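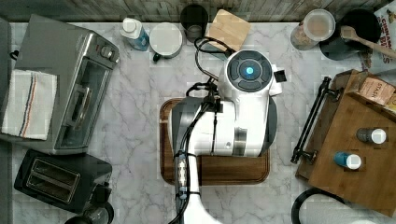 Search articles, topics, authors Go

Kitchen counters should be specified by maintenance interval

Residential kitchen specifications are written around two numbers: price per square foot and lead time. A third number, the interval between required maintenance, is usually missing. I think it should be printed first.

Take marble. It is calcium carbonate, and acid etches it. A sealer slows the absorption of liquids into the stone but does nothing to prevent etching, and this distinction is absent from most of the sales sheets I have read. The Sornorham showroom quoted me 3,656 dollars for a honed slab, installed, with no line for resealing.

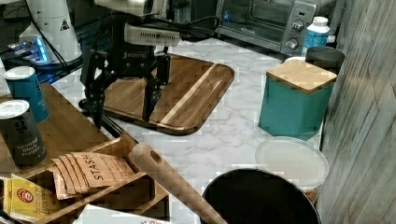
Wood has the same problem on a smaller scale. A board used daily needs mineral oil once a month in a dry climate. Buyers accept this for a board and then object to it for a countertop, although the chemistry is identical and only the area differs. The objection is reasonable. Oiling a board takes five minutes. Oiling a full run of counter takes 60, plus an overnight cure during which the kitchen is out of service.

Under my proposal, each surface would carry three entries:

1. Interval. Months between treatments under daily use, stated for the finish supplied. 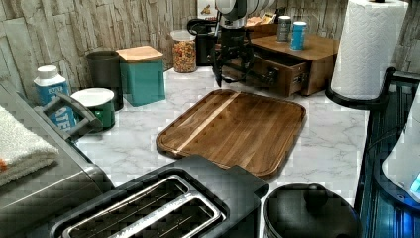

2. Labor. Minutes per treatment for the installed area, including clearing and replacing whatever is kept on it.

3. Failure mode. Whether a missed treatment causes a stain, a crack or nothing visible, and whether the damage can be sanded out.

Schwaiger, a fabricator in my area, already gives the first entry on request. Putting it on the quote would cost them a line of type. The same sheet could cover metal fixtures, where a living finish is sold at a premium and its upkeep is left to the owner to discover.
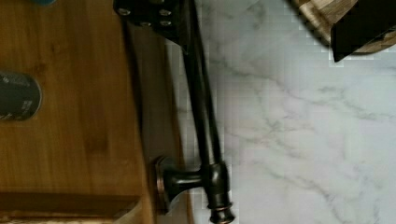 Rigoberto Salazar replies that intervals vary too much between households to be printed, and that a fabricator who states six months will be blamed at month four. He would accept a range.

A range is acceptable, provided the test conditions are stated beside it.

Contact | Copyright Jirnano | Back to top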